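Skivstead shared break room: progress report, May
Prepared by Tamara Onu for Sultura

1. Where the money went
The grant was meant to give us a refreshment corner that people would use. So far it has paid for 24 chairs, two large wooden tables and a low black table to raise the jars and cups off the main top. Whether it has bought us a refreshment corner is another matter.

2. The raised table
Trurkel sold us the low table as a way of freeing space. I have my doubts. It stands on top of the wooden table, so the thin metal legs take up part of what the raised top gives back. The white stuff in the glass jar is easy to find at that height, I grant that.
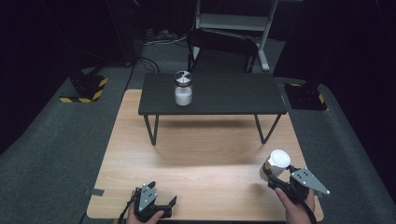
Chukwuemeka Bashir disagreed when he read the draft: the corner was a muddle before, he wrote, and anything that gets the jar up where people can see it is worth keeping until the autumn at least.

I have left it in on trial. Our survey went out to 99 people and 42 answered. Most liked the idea of the corner, but the form never asked whether they used it, and I would not lean on it when deciding the next payment.

3. The wooden tops
The pale grain looks well and I have no quarrel with the choice. My quarrel is with the care sheet, which promises a surface that "looks after itself". Light catches any top like this one, and a quick glance tells you little about wear. I have asked Shih for the cleaning terms in writing. No answer yet.
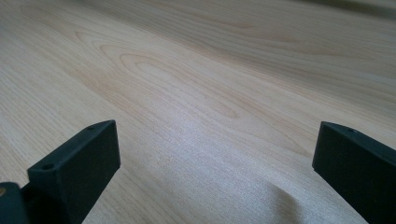 4. Still to do
Get the Shih terms. Redo the survey with a proper question about use. Sandro De Luca to price a plain shelf as an alternative to the raised table. I would ask Sultura to hold the second payment until that price is in.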